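July

Woke at six with the window open and rain on the sill. Had toast and finished the last of the Dravcombe honey, then wrote two letters I had been putting off since spring. One was to the insurers about the gutter. The other was to Facundo Paredes, who wants to know if I still have his tent. I do.

The morning went on the kitchen drawers. I took everything out of the wide one by the cooker and found 565 pesos in an envelope, left from the trip, and a receipt from Engelhardt for a bread knife I don't remember buying. It came to more than I would pay now. Kept the knife, threw out the receipt. The corkscrew with the bent arm has gone as well.

Washed up after that. I have gone over to a wooden dish rack, the sort with pegs, and I like it better than the wire one, which left rust marks on the draining board. Plates stand up straight in it and don't knock together. Knives I dry by hand and put away at once. Mum did the same and I used to think it was fuss. The wood wants oiling every couple of months, so I have put that on the calendar.

Folded the tea towels in one pile, dark ones at the bottom. I have far too many. Some 200 grams of rice had spilled at the back of the cupboard and took longer to sweep up than all the rest.

Walked up to Hollow after lunch for potatoes and washing powder. The shop had neither, so I came home with onions and a plastic basket for the pegs, £2. The path by the stream is still closed and I had to go round by the road both ways. Met the Bodar van coming down too fast, as usual.

Soup in the evening. Rang my sister, who is thinking of moving again and wanted to talk about removal costs. She has been quoted £215 for the small van and I told her to take it. Bed by ten. Must look for the tent pegs tomorrow before I post anything to Facundo. 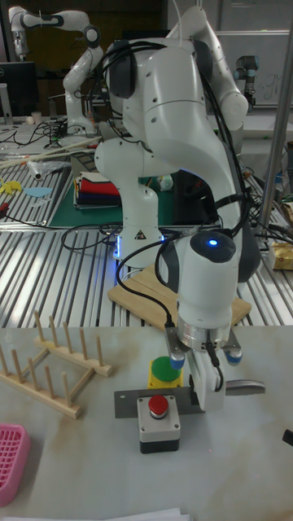

Knife, wooden dish rack and pink basket, July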